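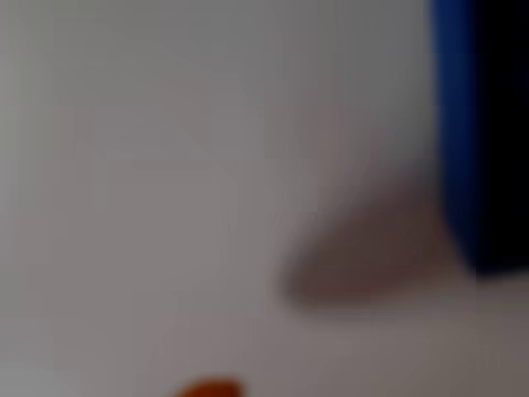
Transfer and Subtitle Quality in Home Video Reissues of Silent Serials

Project report, second year, Film and Media Technology
Submitted Fri 23 June

1. Aim

The project compared two disc editions of the silent serial Bronberg, which runs to 11 chapters. The older edition was issued on DVD by Losta and the newer one on Blu-ray by Gritico. Both labels state that they worked from the same surviving print. We wanted to find out how far the two differ in picture, running speed and translated intertitles, and whether a viewer who owns the older set gains anything by replacing it. 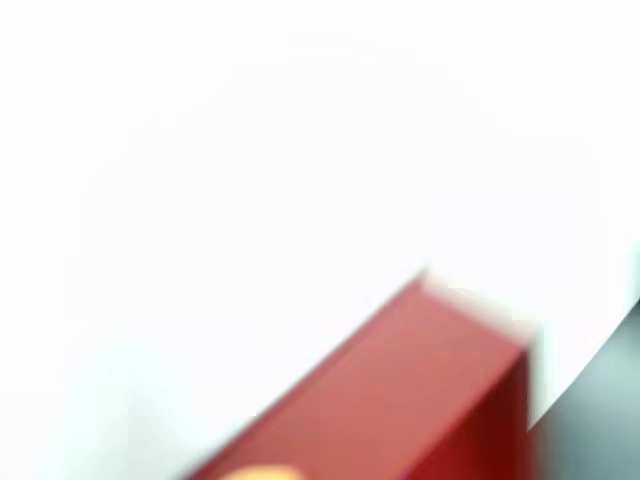 Petra Zou

2. Method

All chapters were watched once in each edition on the same player and monitor, with sharpening and motion smoothing switched off. Chapters 1, 4 and 9 were then studied in detail. From these we took 30 stills per edition, matched by action and not by time code, as the two discs do not run at the same speed.

Each still was marked for visible scratches, contrast in the faces and steadiness of the image against the frames on either side. The intertitles were copied out by hand and placed side by side in a table (Appendix A). Music was left out of the marking.

3. Results

3.1 Picture. The Blu-ray shows more detail in outdoor shots, mainly in foliage and brickwork. Indoor shots gain less. In chapter 4 the cellar sequence is darker than on the DVD and the figure on the stairs is hard to make out. Scratches have been reduced in the first three chapters but return at full strength from chapter 5 onwards, which suggests that the cleaning work was not applied evenly.

3.2 Speed. The DVD plays noticeably faster throughout. Walking and horse riding look hurried, and some intertitles are gone before a slow reader can finish them. The Blu-ray speed looks natural except in chapter 9, where the chase has been left fast. We could not tell whether this was a choice or an error.

3.3 Intertitles. Of the 70 intertitles compared, 40 are worded differently. Most changes are small. The DVD cuts longer sentences and drops forms of address. The Blu-ray keeps them, but two cards in chapter 1 appear in the wrong order, so that a question is answered before it is asked.

3.4 Tinting. The night scenes are blue on both editions. The fire in chapter 9 is tinted red on the Blu-ray only. The booklet does not give a source for this.

4. Discussion

The newer edition is the better record of the serial, with two reservations: the dark cellar sequence and the card order. The first could be a fault of our monitor, although a second screen gave the same result. The second is a plain mistake in the disc.

The marking of scratches was done by one person and was not repeated. A second round in September would allow the marks to be checked, and should include chapter 5 – the point at which the cleaning appears to stop.

5. Equipment and material

Both disc sets were borrowed from the department library. The stills are stored on the course drive in two folders, one per edition, numbered in the order used in Appendix A.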